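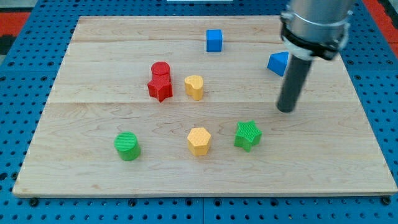

Looking after wooden boards and tabletops through the winter

The heat came on in most of our buildings in the last couple of weeks, and the repair bench has already seen its first cracked cutting boards of the season. The same thing happens every year. A board that was fine all summer develops a split at one end, or a tabletop that used to sit flat starts to rock. Most of this can be avoided with very little work, so we are running the winter care notes again, with a few changes from last year's version.

Why it happens

Wood takes in moisture from the air and gives it back. In a humid summer a board swells a little across its width. Once the heating is running, the air indoors gets dry and the board shrinks again. It hardly changes along its length, only across the grain. If one face dries faster than the other, the board cups. If the ends dry faster than the middle, they split.

A board made from several planks glued edge to edge behaves the same way. The glue line is usually stronger than the wood next to it, and a crack will often run beside the joint. If the joint itself has opened cleanly along its whole length, that is good news for the person fixing it. It can be cleaned up and glued again.

Maple, beech and birch are the woods we see most often at the bench. They are pale, hard and close-grained, and they show stains quickly. Oak turns up in tabletops. Bamboo boards come in too, and most of what follows applies to them, although they are fussier about water.

Washing

Wash boards by hand with warm water, a little dish soap and a sponge. Wash both faces, even if you only used one. Rinse, wipe with a towel and stand the board on its edge so that air can reach both sides. Do not lay it flat on the counter to dry, and do not lean it against a radiator.

Keep wooden boards out of the dishwasher. We had 23 boards through the repair bench last winter and the dishwasher was the cause of more of them than anything else. Some came apart at every joint.

For smells, rub the surface with half a lemon and coarse salt, leave it for a few minutes and rinse. For a gray or black ring left by a wet can, try the lemon first. If the mark stays, it will need sanding.

Oiling

Use food-grade mineral oil on anything that touches food. It is sold in the pharmacy aisle as well as in kitchen stores, and the pharmacy bottle is usually cheaper. Olive oil and sunflower oil go sticky and start to smell after a while.

The board has to be fully dry first. Leave it overnight after washing. Pour on a small puddle of oil, spread it with a cotton rag, and do both faces and all the edges. The end grain drinks the most, so go back over it until it stops soaking in. Leave the board standing for a few hours and wipe off whatever is still on the surface.

In summer once every couple of months is enough. From now until spring, once a month is better. A quick test is to flick a few drops of water on the surface. If they sit up as beads, leave it alone. If they sink in and darken the wood, it wants oil.

Nazma Jayasinghe has asked us to repeat her warning about linseed oil, which some members use on workbenches and garden tools. Rags soaked in it can heat up by themselves and catch fire. Spread them out flat outdoors until they are stiff and dry, or put them in a metal can of water with a lid. Do not ball them up and drop them in the trash. The bin at the Draker Street workshop is emptied only on Sunday, so please take oily rags home with you.

Scratches and stains

Light knife marks are normal and do not need anything done to them. When the surface gets fuzzy or the cuts are deep enough to hold food, it is time to sand.

Start with 120 grit if the board is rough, or 180 if it is only stained. Wrap the paper around a flat block and sand with the grain. Sand the whole face and not just the bad spot, or you will end up with a dip. Wipe the dust off with a damp cloth and let the board dry. The grain will feel slightly raised. Go over it once more with 220, lightly, then oil as above. A freshly sanded board will probably take two coats.

Flattening a cupped board

Try this before bringing it in. Find the hollow side. Lay a damp towel on the counter and put the board on it, hollow side down, with something heavy on top. Leave it overnight. The dry side takes up some water and the board may come back flat. Then stand it on edge to dry slowly, away from heat. It works well on thin boards and poorly on thick ones, and you may need to repeat it.

Tabletops

A tabletop should be able to move on its base. If yours is held down with screws through tight holes, it has nowhere to go when it shrinks, and that is when it splits. Look underneath. Slotted holes, or small metal or wooden clips that slide in a groove, are a good sign. If there are only plain screws, back them off a quarter turn for now and ask at the bench about having the holes lengthened.

Keep tables away from radiators and heating vents if the room allows it. A cheap humidity gauge is useful. Anything between 40 and 50 percent is comfortable for furniture, though in older apartments it is hard to keep it that high in January. A pan of water near the radiator helps a little.

Repair bench and supplies

The bench is open on Sunday afternoons at the Draker Street workshop, starting at 2. Marichka Dmytriv is running it through the winter and will look at boards, stools, small tables and drawers. Please bring things clean and dry, with any broken pieces in a bag. Glued items stay in clamps until the following week, so do not plan to take them home the same day. Large tables need to be arranged with her ahead of time, as there is only space for one.

Sandpaper and rags are on the shelf by the door. Mineral oil can be refilled if you bring your own bottle. Please write your name on the bottle and put the cap back on the big can - it was left off twice in October.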